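Sorting table, small electrical parts – checklist with comments
Hallham workshop, upstairs room
Checked by: Vlasta Zeman
Copy to: Jong-dae Pyo, Aarne Saarela
Date: Sep 9, 2025

Marks used: OK, OK with comment, Fix, Not checked.

1. Table stands level and does not rock
OK. I pushed on all the corners. In the last check Vlastimil Doležal wrote that one foot was short, he has put a new one and it is good.

2. Table surface clean, no oil, no metal dust
OK with comment. Clean on top. Under the mat I found a little dust, I wiped it with a damp cloth and let it dry before putting the mat back.

3. Mat lies flat, corners not lifted
OK. The brown mat is still the old one from Clatley. It does not cover the whole table and it does not need to, but please keep the trays on the mat and not on the bare white part. On the bare part they slide.

4. Trays whole, no cracks in the rim
OK for both. I ran a finger along the rim of each one.

5. Trays used by color
OK. Blue is for parts waiting, red is for parts that are tested. At the time of the check nothing was tested yet, so red must be empty, and it was.
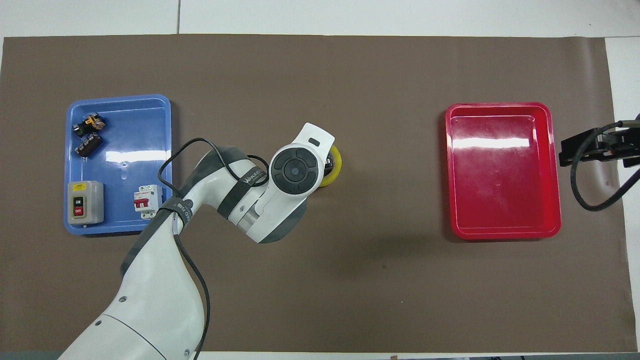
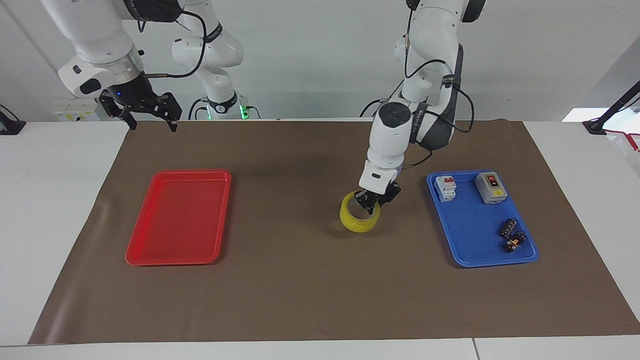
Blue tray with the parts, red tray empty, yellow tape between them.

6. No part in the tray is connected to power
OK. No leads on any of them. I also looked for loose strands of wire in the bottom of the tray and found none.

7. Push-button box: buttons return freely
OK with comment. The green ON button returns well. The red OFF button is a little slow. For sorting it does not matter, but I would not send this box out before someone opens it. I put it on the list for Bjartur Ketilsson.

8. Circuit breaker: lever moves both ways, housing not cracked
OK. Lever is firm.

9. Relays and contactors: terminals tight
Fix. One screw on the small black-and-yellow piece turns by hand. Tighten before test.

10. Round parts secured
Fix. The black cylinder can roll when somebody bumps the table. The rim stops it, but it can hit the other parts. Please lay a piece of foam beside it. If it is a type that stores charge, discharge it first and write this on the card. On the card now it says only "black, from Beneš box", and this is not enough.

11. Tape
OK with comment. Only one roll on the table, as agreed. Put it back on the shelf after closing the boxes. Do not leave it standing on its edge overnight – last October a roll went to the floor and Aarne stepped on it.

12. Cables near the table away from the walking side
OK with comment. Nothing to trip on where people stand. I would still like one more clip at the back.

13. Light
OK. Measured 700 lux at the middle of the mat. It is enough for reading small labels. The red tray shines quite strong under the lamp, so when you look for small screws in it, turn it a little.

14. Fire extinguisher
OK. Number 257, pressure in the green field, nothing standing in front of it.

15. First aid box
Fix. Only 5 plasters left, should be 20. I asked Jong-dae to order with the next Illar delivery.

16. Gloves, two sizes
Not checked. The cupboard was locked and I did not have the key.

Points 9, 10 and 15 stay open until somebody signs next to them. Point 16 I will do myself when I get the key. If you change something at the table before this, please write it on the back of the paper with your name.

V. Zeman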